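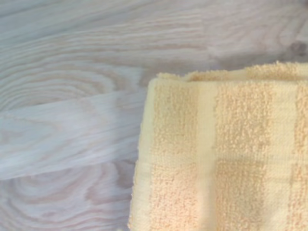 Folded terry towel on the pale wood surface, Ollevville guest house

Linen Standards Board > Folding and Presentation

ollevville_rooms
The Ollevville house is revising its written standard for bath towels. The present text asks for a fold in half lengthwise, then in thirds. Members are invited to comment on whether this should be kept. The towels are to be set out directly on the wood, as shown.

kozan_laundry
At Kozan we discontinued thirds two years ago. A towel folded in quarters takes less time and fits a shelf 20 inches deep. I would recommend that the standard be amended accordingly.

ollevville_rooms
Thank you. Our shelves are narrower, and quarters would project over the front. The matter of depth should perhaps be left to each house.

brundov_hk
I must disagree with kozan_laundry. Quarters leave loose edges on 2 sides, and guests notice them. Brundov retains thirds for all terry items and has received no complaint.
My greater concern is the surface. Terry should not be placed on bare wood unless it is fully dry. A limed or white-oiled finish, if that is what this is, will mark. We place a tray beneath.

skilia_stores
Is a tray required by the standard, or is it a Brundov practice? I find no reference to it in section 3.

brundov_hk
It is our practice. I propose that it be added.

kozan_laundry
I would oppose that addition. A tray is one more item to clean, and the grain of that wood is attractive and ought to be seen. Proper drying is a laundry responsibility and is already covered.

skilia_stores
Skilia supports Kozan on the tray and Brundov on the fold.

ollevville_rooms
Noted. The draft will retain thirds, with quarters permitted where shelf depth allows. The tray will be listed as optional. Please submit wording by 2025-09-24.

brundov_hk
I will submit wording on the tray. I still consider that "optional" is too weak.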